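La plante de la grande salle : galerie

Textes de Juraj Urban, maison Velden
13 octobre 2019

Je m'occupe des plantes dans la maison Velden depuis que j'habite à côté. Au commencement c'était seulement un service, j'arrosais pendant les vacances des autres. Maintenant j'ai ma clé, mon arrosoir et un cahier où je note tout. Plusieurs personnes m'ont demandé de montrer la plante aux longues feuilles, alors j'ai préparé cette page. Je m'excuse pour mes fautes, le français est ma troisième langue.

Je ne donne pas de nom latin. Chez Gralteo, la jardinerie où nous l'avons achetée, l'étiquette disait simplement « plante verte d'intérieur », et les deux vendeurs à qui j'ai posé la question n'étaient pas du même avis. Je préfère donc dire ce que je connais : les feuilles sont étroites et longues, un peu brillantes, et elles retombent en arc quand elles deviennent lourdes.

Sa place a changé plusieurs fois. Elle était d'abord dans le couloir, où elle faisait des feuilles pâles et molles. Ensuite nous l'avons mise en hauteur dans la grande salle, et depuis ce moment elle pousse beaucoup mieux. Celui qui passe dessous doit parfois baisser la tête, mais personne ne s'est encore plaint auprès de moi.
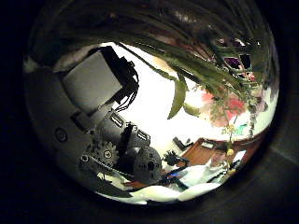
Pour la poussière, j'utilise un chiffon de coton un peu humide, sans produit. Je tiens la feuille par-dessous avec une main et j'essuie avec l'autre, toujours de la base vers la pointe. Avec les feuilles longues c'est un travail lent. Une fois j'ai essayé un spray lustrant et je le regrette : les feuilles collaient aux doigts et la poussière revenait plus vite.

L'arrosage dépend de la saison. En octobre je verse moins d'eau et j'attends que la terre soit sèche quand j'y mets le doigt. L'eau du robinet reste une nuit dans l'arrosoir avant. Je vide aussi la soucoupe, car l'hiver passé je l'ai oubliée et quelques racines ont pourri.

Les pointes brunes, je les coupe en biais avec de petits ciseaux, en laissant un fil de brun pour ne pas blesser la partie verte. Les feuilles entièrement jaunes, je les tire doucement vers le bas. Si elles résistent, j'attends encore une semaine.

Au printemps il faudra changer le pot. J'ai vu chez Briggs un modèle de 54 centimètres qui me plaît, mais il est lourd et je ne sais pas encore comment le monter. Si quelqu'un de la maison veut m'aider, ou s'il désire une bouture, il peut laisser un mot dans ma boîte aux lettres.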